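The Lanterns of Bundham

The Lanterns of Bundham is a low-budget horror comedy about a fishing village menaced by a giant glowing moth. It was written and directed by Hollis Fitzsimmons, who shot it in 15 nights on 16 mm film, and it has become one of the best-loved titles on the midnight movie circuit.

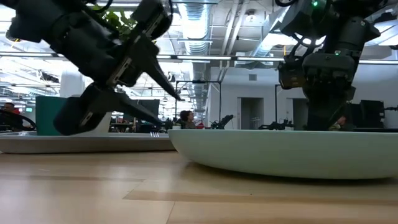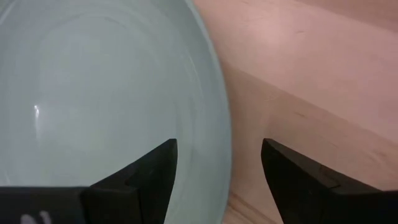 Who plays the moth?
Kulsoom Soomro, a trained dancer, wore the suit in every shot except the miniature work. She also plays the lighthouse keeper's sister, so in the dock sequence she is chasing herself.

Plot

The village of Bundham loses power on the night of its lantern festival. Dr. Tkachenko, a disgraced insect expert, warns that the festival lights will draw something huge out of the sea caves. The mayor lights them anyway, and the moth arrives before the end of the first reel (a wonderful choice in a genre that loves to keep its monster hidden for an hour). The rest of the film is a siege set inside a cannery, with a terrific side plot about a stolen foghorn.

Production

Fitzsimmons paid for the film with savings and a small loan from Okis, the company that rented him his lights. The wings were sewn from parachute silk and spanned the full width of the cannery set, which meant that walls had to be taken down whenever the moth turned around. Soomro worked out the creature's walk herself, and its odd sideways shuffle is still copied by fans at screenings. The foghorn, which is practically a character, was recorded through a length of drainpipe.

Release and versions

The film opened in July in a single theater with 100 seats and ran there all summer. The original cut lasted a glorious, rambling 152 minutes. The distributor trimmed it by nearly half, dropping the whole wedding subplot, and for decades only the short version could be seen. A restored print of the long cut premiered on October 4, 2024, to a crowd of around 3,000 at an outdoor showing. The wedding is back, and so is Soomro's marvelous rooftop dance, performed in full costume and without a single edit.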